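The White Table Gets the Good Glass
3/17/21
By Mpho Ntuli

I spilled something pink on a white table the first week I owned one, and I have been thinking about white tables ever since. Mine was a Fellum, bought secondhand from Ghazala Abbasi two streets over, and it came in two pieces that you push together and hope. Ghazala handed me the key for the leg bolts and said, "You'll wipe it more than you eat off it." She was right, and I've had it six years, and I still love it.

So when my editor wanted something on everyday tables (the ones that get used, as opposed to the ones with a bowl of lemons on them) I put my hand up so fast I knocked over my tea. On the other table, thankfully. The brown one.

My feeling is that a plain white table pushed up against a plain white wall is the most useful thing you can put in a home. It takes whatever you give it. Drinks, mending, mail, a jigsaw, tax papers, the towel you were carrying when the phone rang and then put down for three days. It has no opinion about any of it! But it does show you every single drip, and that's the bargain you make.

Take the drink situation. You want a stem glass, and you want it well back from where your elbows go. A goblet has a small foot and a lot of bowl up top, so it's a tippy creature even when it's empty. I stand mine near the middle of the table, close to where the two halves join but never straddling the join. Ask me how I learned that one. Then the bottle comes to the glass, and this is where the spots happen. 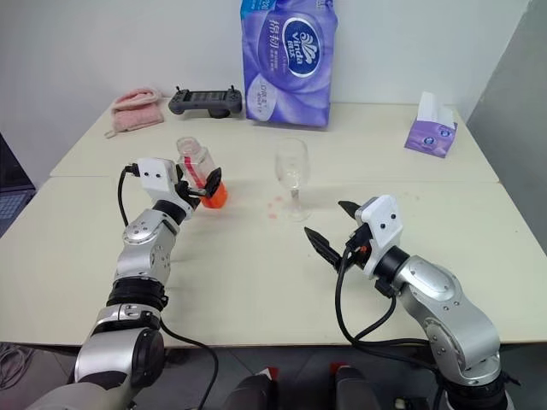

Pink spots near the foot of the glass, and a folded towel at the back.

Pink drinks are the worst offenders on white, worse than coffee if you ask me, because coffee at least looks like coffee. A few pale pink dots look like nothing much at noon, and then the evening light comes in sideways and there they are, winking at you. I spoke to Hatsue Yokoyama, who ran the tasting counter at Werstead for years and has probably poured more soft drinks over pale surfaces than anyone I'll ever meet, and she was very firm with me about towels.

"Keep one on the table," she said. "Folded. If it's in the kitchen you will finish your conversation first."

I've started doing this and it's a little embarrassing how well it works. Mine lives at the back left, against the wall, and it's one of those fluffy ones that was once part of a bath set. Hatsue doesn't approve of fluffy. She says the pile pushes the liquid around before it drinks it up, and she'd have us all using flat cotton. I tried flat cotton for a week and went back. The fluffy one is nicer to look at, and if a towel is going to be sitting out in company I'd like it to be a color that cheers me up.

Dab, by the way. Dab, lift, turn the towel, dab again. If the pink has already dried, lay a damp corner over it and go do something else for a bit. My Fellum has had baking soda paste on it exactly once and there's a dull patch the size of a coaster to prove it – right where I sit, naturally.

The join is its own subject. I called Sibusiso Mthembu at Brerklow, the repair shop that does most of the table work around here, and asked him what people bring in. He laughed for quite a long time. Crumbs, mostly, he said, and sugar, and once a whole library card. His shop saw 209 tables last year, and the two-section kind made up a good part of that. His advice is to pull the halves apart every June, when the windows are open anyway, and run a dry brush down both edges before you even think of using water. Water first makes mud. I had never pulled mine apart for anything but moving house! I did it the afternoon we spoke and I won't describe what came out.

He also told me to check that the two halves sit level, which you do by sliding a ruler across from one to the other. If it catches, something under a foot needs folding. Cardboard is fine. Sibusiso, who fixes furniture for a living, has cardboard under his.

Then there's the back edge, the bit along the wall, and I could write a whole other feature about that. Every table against a wall grows a back row. You don't plan it. Something gets pushed there to make space for lunch, and then something else joins it, and by the end of the month it's a skyline.

For years I fought mine. I bought a Mäkelä tray (lovely thing, far too expensive, three compartments) and the compartments filled up and the back row simply re-formed in front of the tray. So now I let it be, with a sort of loose rule that whatever stays back there has to be something we reach for. Tissues, absolutely. A big pack, and I don't decant them into a cover, I like the loud wrapping. Lots of these packs come in purple, and a slab of purple against all that white does more for a room than some of the art I've paid for. The game controller can stay too, because it would otherwise be down the side of the couch, and I am tired of being the one with the thin arms.

Ntombi Steyn, my neighbor and the neatest person I know, disagrees with all of this. She clears her table down to bare white each night and starts over in the morning. She claims it takes her three minutes. I timed it when I was over there and it was more like ten, with some sighing, but I'll admit it looked wonderful at the end, like a page you haven't written on yet.

What she and I do agree on is the little cup. Every working table wants one small see-through cup, right out in the middle where people can get at it, with something bright in it. Plastic is fine, and I'd say plastic is better, what with all the elbows and reaching. You want to be able to tell from across the room what's in there and how much is left. Orange is my favorite against white or cream. It looks like a tiny lamp, and it pulls everybody in toward the center of the table.

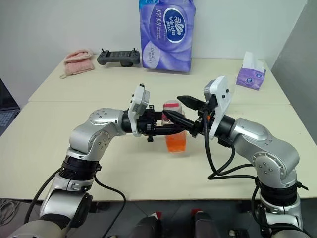
If you're buying one

Measure the wall first, then take off a hand's width at each end so you can get the vacuum in. Two sections are easier on the stairs than one long top, and you can split them up later if you move somewhere small. Look at the white in daylight, too. I've seen the same top look like chalk by a window and like heavy cream under a bulb, and you'll live with both.

Secondhand is worth the hunt. Run your palm over the whole surface, get down and squint along it toward the light, and ask what the pinkest thing ever spilled on it was. Ghazala told me cranberry, without even having to think about it, and I bought the table on the spot.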